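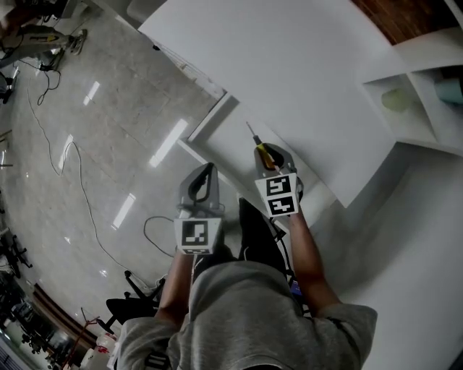
Two hand-held grippers at a desk, screwdriver in the right jaw. View from the head camera.

Clornby Hand Tools

README for the student release, Jun 29, 2019

Clornby Hand Tools is a set of demonstrations recorded by the Stornell student robotics club. A person holds one gripper in each hand and does a short desk task. The grippers carry square printed markers, and the position of each gripper is worked out from those markers after recording. The set was made as the club's spring project and is used by its members to train and test simple pick-and-place policies.

Maintainer: Oskari Saarinen

Contents

episodes/ one folder per demonstration
splits/ text files listing the episodes in train, validation and test
calib/ lens and marker calibration
tools/ scripts for reading, checking and replaying episodes
notes/ session notes as typed by the operators, not edited

There are 2344 recorded episodes. After checking, 1779 are listed in the split files. The others are kept in episodes/ but are marked with reject in their meta file. Most rejects are tracking failures. A smaller group was rejected for a dropped tool or a wrong start pose.

Tasks

pick_place: lift one tool from the desk and set it down on a target card
handover: pass a tool from one gripper to the other
sort: move tools of two kinds into separate trays
align: turn a screwdriver until the shaft lies along a printed line

The align task was added late and has 200 episodes before checking. Do not expect a policy trained on it alone to do much. In our own runs it was useful only when mixed with handover.

Episode format

Each episode folder holds:

head.mp4 video from the head camera
left.csv pose of the left gripper
right.csv pose of the right gripper
jaw.csv opening of both jaws, 0 for closed and 1 for fully open
meta.txt task name, operator code, session number, status

Pose rows are time, x, y, z and a quaternion in the order w, x, y, z. Time is in seconds from the first video image. Lengths are in meters. The origin is the head camera at the first image, so poses from two episodes can't be compared directly unless the desk transform in calib/ is applied first.

Left and right always mean the operator's left and right hands. Versions before this release had the two swapped in session 10. That has been fixed in the files, and any local copy of that session should be replaced.

Markers

Each gripper has markers on a white block near the handle. Marker numbers are listed in calib/markers.txt. From above, not every marker on a block will be in view, and the number visible changes with the wrist angle. The tracker needs one clean marker per hand to give a pose. With two it averages the results, weighted by marker area in the image.

When a marker is lost, the pose is filled in by linear interpolation for short gaps. Filled rows have a 1 in the last column. Long gaps cause the episode to be rejected.

Recording procedure

1. Sit with the whole work area of the desk in view of the head camera.
2. Close both jaws fully, then open them fully. The checker uses this to find the jaw limits.
3. Hold both grippers still over the desk until the tone.
4. Do the task at normal speed. Do not look away from the desk.
5. Return to the start pose and hold until the second tone.

Operators were club members, all seated. Each has a code in meta.txt and no names are stored. Other people in the room may show up at the edge of the video. Audio was not recorded.

Known problems

The desk top is white and bright, and auto exposure sometimes darkens the markers enough for the detector to miss them. Exposure was locked in the later sessions.

Ceiling lights reflect in the polished floor. The detector does not produce false markers from the reflections, but background subtraction does not work well on that half of the image. Crop to the desk if your method depends on it.

Thin shiny parts, such as a screwdriver shaft, are hard to segment. The masks made by tools/mask.py often stop at the end of the handle.

Jaw values for the left gripper drift within long sessions. Use the per-episode limits and not the session limits.

Splits

The test split was drawn by operator, so no test operator appears in train or validation. Validation was drawn at random from the remaining episodes. Please report results on the test split as given. The Hevum baseline in tools/baseline/ was trained on train only, with the default settings in its config file.

Replay

tools/replay.py draws both gripper paths over the head video. tools/to_arm.py converts an episode to joint targets for the Vainio two-arm rig in the club lab. It checks reach but does not check for collisions between the arms. Run it at reduced speed with a second person at the stop button. Handover episodes bring the two grippers close together and should be viewed in replay.py first.

Planned changes

A second release is planned for August with more align episodes and a corrected left jaw calibration. Folder names and column order will stay the same.

Use

Free for coursework and research. Name the data set and the release date in any report. Send tracking errors to the maintainer with the episode number and the time in seconds.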